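What the arm doesn't know about the drawer

Opinion

Writing this on a break, so forgive the state of it.

Our shop fixes things. Torches, door sensors, small stuff that runs on batteries and comes back when it stops. Parts live in little cabinets with clear pull-out drawers, and for as long as I've been at Oletti the job of fetching from those drawers belonged to whoever was closest. You needed a spring, you shouted, somebody slid it down the bench. Not a great system. It worked.

Since March we've been teaching a gripper to do it. Camargo sold us the idea and the Steken people come in to check how it's going, and a few of us from the bench spend part of each shift guiding the thing by hand. Open the drawer, take out the part, put it down, shut the drawer. Again. Again. On a good day we get through 80 of those. My wrist knows about it.

I'm not against it. I want to say that early, because at the Bakthorpe site they had a meeting on the same subject and it got loud, and everybody got sorted into for and against before the coffee was poured. Most of us aren't either. Most of us are tired and would like a straight answer about the schedule.

What bugs me is the word "simple." Management says it, the sales guy said it, the handout says it on page one. Fetching is simple work, so let the machine do the simple work and free people up. Okay. Go pull a small plastic drawer out of a light cabinet. Pull too hard and the cabinet comes with it. Pull crooked and it jams. A small part rolls to the back the second you move, and now you're fishing. I never once thought about any of that in my life until I had to do it slow, with two stiff black fingers in place of my own, and then I thought about nothing else for a week.

So it was skilled work all along. Small skill, sure. But it got paid like it was nothing and talked about like it was nothing, and the first time anyone wrote down how it's done was so they could hand it to an arm. That stings a bit. Six of us do the guiding now and not one got a new title or an extra dollar for it. We're teachers on bench wages.

The other thing is the talking. Fetching was when you talked. You got up, you walked over, you heard that the new batch of switches was bad, you heard whose kid was sick. Half of what I know about this trade I picked up standing at a parts cabinet waiting for someone else to finish with it. Take away the walk and you take away that. I don't see a line for it in anybody's plan. "Freed up" so far means more units in front of you and less reason to stand.

And yes, there's good in it. One of our older hands has bad fingers and those tiny drawers are murder on her. She's the keenest of the lot, she'd have the arm tomorow. She has a point and I dont have a comeback. If the thing saves her two more years of aching I'm glad.

But ask us. That's my whole complaint. Three people decided this and none of them has ever had to find a part in a hurry with a customer on hold. If we're the ones showing it how, we ought to have a say in where it goes, what it fetches, who gets the hours it saves. Put 10 minutes on the shift meeting for it. Pay the guiding hours as skilled hours. Leave us one cabinet we walk to ourselves, even if it's slower.

Break's over. Back to the drawers.

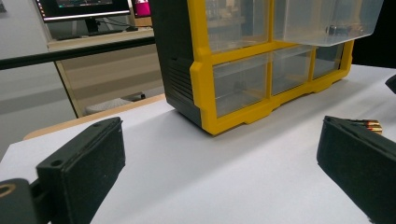

More from Opinion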